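I have been reading decluttering books for longer than I'd like to admit, and last month I finally finished the one everybody at work was passing around. I won't name it. It's 202 pages long and I'd guess thirty of them contain an instruction. The rest is the author's linen closet and how it changed her marriage.

My trouble with the whole field is that it starts from a claim I've never seen anybody back up, that owning fewer things makes you calmer. Maybe it does. The people saying so are usually selling a course, a label maker, or a set of matching bins, and they compare the worst day in a messy house with the best day in a tidy one. I've had terrible days in very tidy rooms. I lived in a rental in Purkby with a bed, a lamp and one chair, and I was miserable for the full eight months. Nothing in that apartment could have been thrown out to improve it.

Then there are the numbers. The book says a typical household should be able to get down to 2000 items. Where does that come from? Does a box of paper clips count as one? Are socks singles or pairs? I looked for a footnote and there wasn't one. A website that quotes the book gives the same 2000 for a family of five and for a person living alone, and I don't see how anyone could have typed that out without stopping.

Toys get the worst of it. Every one of these books has a toy chapter, and every toy chapter says the same thing: sort by type, one bin per type, put half away in a closet and swap them every few weeks. The swap is supposed to make old toys feel new. I tried it for most of a winter. The kids asked for whatever was in the closet, every time, by name. By spring I was opening the closet daily and we had the same mess with an extra door involved.

What we have now is the big tray. Everything goes in it. I've been told by two relatives and one visiting plumber that it isn't a system. 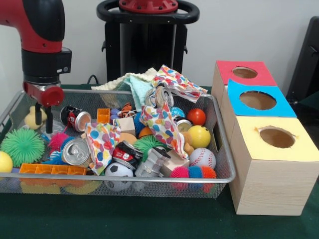 *One tray, no categories. The rubber duck goes in with everything else.*

I'd argue it is a system, and it has one rule, and a four-year-old can follow the rule without help. Compare that with the Ikavent drawers I bought the year before, which came with little picture cards for the fronts: blocks, animals, cars, "creative." I paid for six drawers and the kids used one. Whichever was lowest. The other five filled up with batteries and mail, and the picture cards were under the couch inside a week. I sold the unit in August to a couple who had that hopeful look, and I didn't say anything.

The standard objection is that children can't find anything in a mixed pile. I'd like to know who checked. Mine find things fine. They dig, they get distracted by something on the way down, and they play with that. It may even be the better part of it, though I'm wary of saying so, as I'd be doing exactly what the books do and dressing up my own habits as child development.

The other objection is noise, and I'll grant that one. Metal is loud.

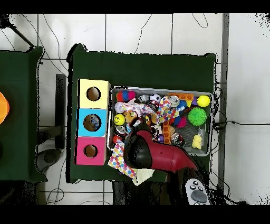

I did give the other side a fair try. The Meinecke method (if you haven't run into it, count yourself lucky) has you hold a meeting with your children about each toy's "job." You ask what the toy does for the family. If the child can't say, it goes in a bag by the door. Ours could always say. They were brilliant at it. A broken whistle turned out to have four jobs, one of them medical. I came away from that afternoon with an empty bag and a new respect for how people defend their budgets at work.

I also had a spell with Jenda, the app where you photograph what you own and it nags you about the things you haven't touched. I put in 325 items before I gave up, mostly kitchen stuff, and it told me to consider parting with the fire extinguisher. Low usage. I'm sure there's a setting for that. I didn't go looking for it.

So what do I believe? Not a lot. Some stuff should leave the house: anything broken past fixing, anything with a recall on it, clothes that fit no one. You don't need a book for that. Past that point I think most of it is taste, and the people who like bare shelves have done a very good job of making their taste sound like a medical finding. I don't mind bare shelves. My sister-in-law has them and they look great. She also spends most of her evening keeping them bare, and when I asked if she felt calmer she changed the subject.

If someone can point me to a decent study, with actual families followed for longer than a couple of weeks, I'll read it. Somebody sent me one last time I complained about this and it was a survey run by a company that sells shelving, so please check the last page before you forward anything.

The book is free to whoever wants it. I'd rather not keep it around.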